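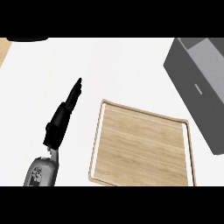
The first thing a new operator will tell you is that the hand feels late. Their own fingers have already closed, one of them complained to me, and the black ones on the screen are still thinking about it. After two weeks the complaint goes away. The delay is the same as before, but the operator has learned to wait for it, in the way a person learns to wait for the other side on a long telephone call.

I heard this in Kerkville, where the robotics company Furkum keeps its training room on the second floor of a former shoe warehouse. I went there in January to see how a robot is taught to clear and set a tray. I had expected programmers. I found instead a long room with desks, where people in gloves moved their hands in the air in front of them and looked very serious.

The job they are teaching is small. There is a white table, a wooden tray with rounded corners, and a dark gray box with its top open. The arm comes from one side with a black, fingered hand at its end. Things must go from the box to the tray, or from the tray to the box, and they must arrive the right way up. A child can do it before starting school. For the robot it is a matter of some months.

Furkum teaches in two ways, and the people in the room have strong opinions about which one is better.

The older way is by hand. The motors of the arm are put in a soft mode, so that it holds its own weight but does not resist, and the teacher takes it by the wrist and leads it through the movement. It looks a little like a dance lesson. The arm remembers the angle of every joint along the path. This method is good for the large movements: how to come over the rim of the tray, how high to stay above the table, from which side to go down into the box. It is less good for fingers. A person has only two hands, and if one holds the wrist, the other can't set all the fingers properly at the same moment.

The newer way is by remote control. The teacher wears a glove with sensors and sits at a desk, and the hand copies the glove. Much of this work now happens first in simulation, where the table and the tray exist only in the computer. A dropped cup costs nothing there, and the table is clean again when you press a key. The operators do their first 80 demonstrations in this simulated place before they are allowed to touch the real arm, and several told me they continue to prefer it. Others find it lonely. One said that in the simulation she misses the noise, and that she didn't know how much she listened to the motors until they were gone.

I was allowed to try. The glove was fitted, I was asked to open and close my fingers slowly for the calibration, and then I was given the hand.

My first attempt ended at the edge of the tray. The rim is thin and not very high, and I had forgotten it completely. When you carry a spoon to a tray in your kitchen, your hand passes over such an edge without asking you. With the glove you must think about it, and when you think about it you lift too much, and then you come down too fast. My second attempt was better. On my third I got to the middle of the tray and let go of the spoon, and I felt a pride that was not in proportion to the event.

The operator who sat next to me was kind about it. She watched my recording again and stopped it at the moment where I had waited over the box. "You are looking for it," she said. "The robot will learn that too. It will stop there each time and look for nothing."

This is the real difficulty of the work, and I came back to it in every conversation. The robot doesn't know which part of a demonstration is the lesson. If the teacher scratches his nose, the arm has learned something about noses. If the teacher is tired after lunch and moves in a wide, lazy curve, then the curve goes into the data with the same value as the good ones from the morning. So the team at Furkum has house rules. Start each recording from the same rest position. Don't correct a bad grasp in the middle; stop and record again. Take a pause when you begin to sigh.

There is one exception to the second rule, and it took the company a long time to accept it. A robot that has seen only perfect movements doesn't know what to do when it makes an error. It drifts a little from the path, arrives in a position it has never seen, and from there it becomes worse. For this reason a part of the recordings is now made with mistakes on purpose. The operator brings the hand too far to the left of the tray, or too low near the wall of the box, and then shows how to come back. These are called rescues. The experienced operators are proud of their rescues and give them names.

What does one get for all this patience? Furkum showed me its figures for the tray task with objects the robot had not met before. With demonstrations by hand only, it finished 70 percent of the attempts. The team expects more from the mixed method, but they didn't want to give me a number before the tests in spring, and I respected them for it.

The first customer is waiting in Brukgate, an hour to the north by train. Ezeani runs the kitchens of a group of care homes there, and every tray for every resident is set by a person, early in the morning, in a cold room. The company isn't looking for speed. It wants the cup to stand on the side where the resident can reach it, which is different for each one, and it wants the staff to be able to show the robot a new order without calling an engineer.

That last wish has changed the work in Kerkville more than any technical problem. The first operators were students, who are quick with a glove and like games. For the kitchens, the teachers will be cooks and kitchen helpers, and the tools have to fit them. The menus on the screen have been made larger. The long calibration is now a short one. The soft mode, which the engineers wanted to retire, has stayed, after two visitors from the Ezeani kitchens took the arm by the wrist on their first morning and led it to the tray before anyone had explained the glove.

I asked one of these visitors by telephone afterwards how it had been. She said the arm was lighter than she had thought, and that she had spoken to it the whole time. She had told it to be careful at the edge. She knew, of course, that it records the joints and not the voice. But she moves more carefully when she says the word, and she supposes that this part is recorded.

When I left Kerkville it was past five o'clock and half of the desks were still busy. A new operator was making her first recordings in the simulation. She closed her fingers, waited, opened them again, and said in a low voice that it was late, this hand, it was always a little late. The man at the next desk didn't look up from his own screen. He told her to give it two weeks.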